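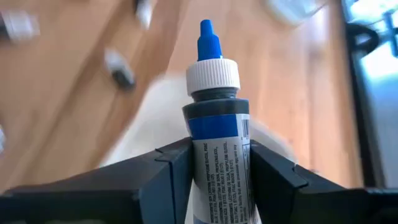
Photo: Keltanness Community Kitchen

Minutes — Pantry and Supplies Meeting, April
Meeting opened at 4 pm. Minutes of the previous meeting were accepted.

1. Food colouring
The small bottles are to be stored together in one white bin. Ingredient labels must stay on and legible. 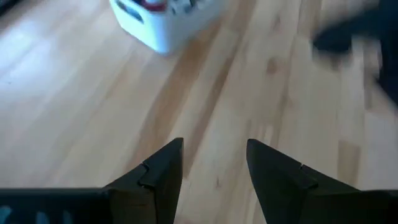 2. Work table
The wooden table is to be cleared at the close of each session. A quote for oiling the top was received from Vostadness — $79, accepted.

3. Purchases
Shahbazi invoice 3728 was approved for payment. The Karura order was deferred to the next meeting.
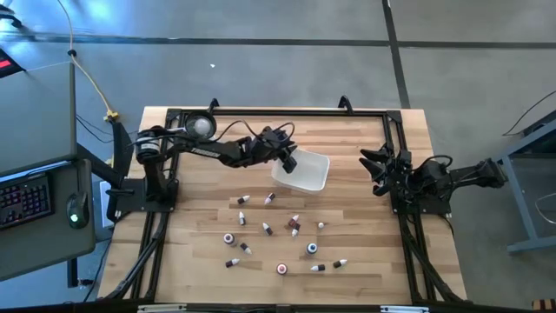 4. Sorting
Caps are to be checked before bottles are put away. Larger and smaller bottles may share the bin.

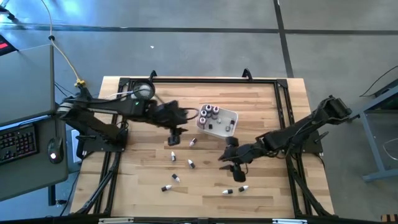

Bin and bottles on the work table.

Meeting closed at 4.40 pm.

© Keltanness Community Kitchen | Contact us | Back to top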